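Nedura open day, and my verdict on their handheld gripper

I went to the Nedura open day on a Sunday in November, mostly on the strength of a flyer that promised coffee and a chance to try things. I've been to a few of these robot company days and usually you stand behind a rope while an arm moves a box from one shelf to another. Nedura does it differently, and I came home wanting to write the whole thing up, so here goes.

The thing they were showing off is the Cadach, a gripper you hold in your own hand. You pick things up with it, put them down again, and the recording of what you did goes off to train a robot arm to do the same job. So you're the robot for a while, basically! The list price is $3,430, which made the man next to me in line laugh out loud. That gets you the tool, a hard case, one spare set of finger pads and a year of the software, called Drestance. (Yes, it sounds like a mattress. I said so and they took it well.)

Our group got Þórey Gunnlaugsson as a guide, and she was terrific. She let everyone have a proper go, never grabbed the tool back, and when a kid asked if it could pick his nose she gave him a long and serious answer about force limits.

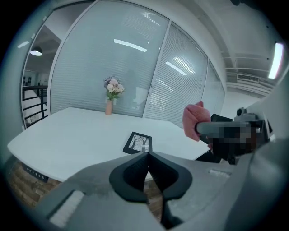

What I cared about most was how the Cadach feels on a normal household job, the kind where you tidy things on a table and try not to wreck them. I've tried a cheaper one with flat metal fingers and hated it, everything skidded away from me. The pads on this one are black rubber and rounded, pointing in at each other with a V-shaped gap between them, and I liked them right away. A picture frame lying flat at an angle is a mean little test, as there's hardly anything to get hold of, and it took me 4 tries before I had one up off the tabletop. The vase of artificial flowers was a lot kinder to me. You do have to come in low and slow, and the gray body of the tool is big enough that you find yourself leaning sideways to see past it. My daughter, who has smaller hands and far more patience, was better than me at both.

The handle is comfortable, I'll give them that. It's fatter than it needs to be for me, but my husband thought it was perfect. The weight is fine for the first ten minutes and then your wrist starts to notice. Þórey told us their regular operators swap out often, and after one session I believed her. I'd love a strap or some kind of forearm rest, and apparently there's one coming, though she wouldn't say when or how much.

Drestance I'm less sure about. Watching your own session back is great fun (I move my hand like I'm swatting flies) and you can trim off the bad parts at either end. But the menus are a mess. Delete sits right beside Save, same size, same color. One of the staff hit the wrong one while showing us how easy it was, poor guy, and there went my best run with the vase. There's a manual too, 117 pages of it, and I flipped through it over coffee and couldn't find the bit on changing the pads. Changing them took Þórey a few seconds with a little key, so maybe one page would do it.

We finished in the back room, where an arm they call Hennessy was setting out cups using stuff it had picked up from sessions like ours. It got 5 cups down neatly, then stopped and just hung there over the next one until somebody restarted it. Everybody clapped anyway.

Would I buy a Cadach? For myself, no, not at that price. For our robotics club at the library I'm tempted, if they'd do a school rate, and I've emailed to ask. The hardware gets a big thumbs up from me and the software gets a "call me after the next update."

If you go to the next open day, book the morning slot. By the afternoon the line for the gripper was out to the stairs and the good cookies were gone.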